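# How to lay a table with bowls, chopsticks and a tray

I love laying the table. I know that sounds odd! Lots of people think it's a boring job you get given when you're standing too near the kitchen, but I think it's a bit like setting up a board game. Every piece has a place, and you can't start till they're all out.

I learnt to do it in my gran's café in Trudthorpe, where there were 66 seats and I was only allowed to do the ones by the window. We had knives and forks there. Then I moved to Skirkby, and my neighbours had me round for noodle soup, and I had to learn all over again - bowls, saucers, spoons, chopsticks, the lot.

## Start with the bottom

First comes whatever is going to cover the table. A white cloth is my favourite, because everything you put on it shows up so well (so does soup, sorry). Smooth it with flat hands from the middle out to the edges. If there's a lump, lift that corner and try again.

Next come the big things. A tray is a big thing, so put it down before you fuss about with anything small. Then stand the bowl on its plate or saucer. 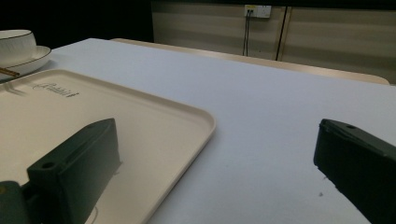
Why bother with a plate under a bowl? Well, try carrying a bowl of hot soup with your bare fingers. Ouch! The plate gives you something cooler to hold, and it catches the drips too. You can also park bits on it, like the shell from a prawn or a piece of ginger you don't fancy.

Trays have a clever bit as well, and it's the rim. Run your finger along the edge of one and you'll feel it stick up. That little wall stops things sliding off, and if you spill something it stays in the tray and doesn't run into your lap.

## Now the chopsticks

People have been eating with chopsticks for much more than 1,000 years, so they've had plenty of practice! A chopstick has a thick end and a thin end. You hold it nearer the thick end, and the thin end picks up the food.

Put the two sticks side by side, with the tips pointing the same way. Some families lay them across the front and some lay them down the side, or use a tiny stand called a chopstick rest. Ask whoever is in charge of dinner how they like it.
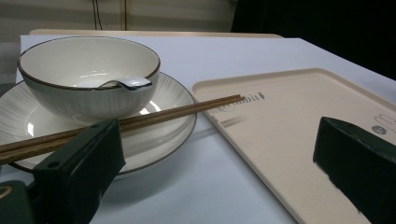 Soup needs a spoon, of course. The short, deep kind made of china is brilliant because it holds a proper mouthful, with room for a noodle or two. Pop it in the bowl or lay it on the plate. I do mine in the bowl, as I'm always short of space.

## Have a go

Can you lay one place in 60 seconds? My first try took me 120, and I forgot the spoon. Don't run, though, and use two hands for anything that could smash.

Then sit down in the chair and pretend to eat. Can you reach everything? Is your elbow in the tray? Shuffle things about until it feels right, and then do the next place the same way.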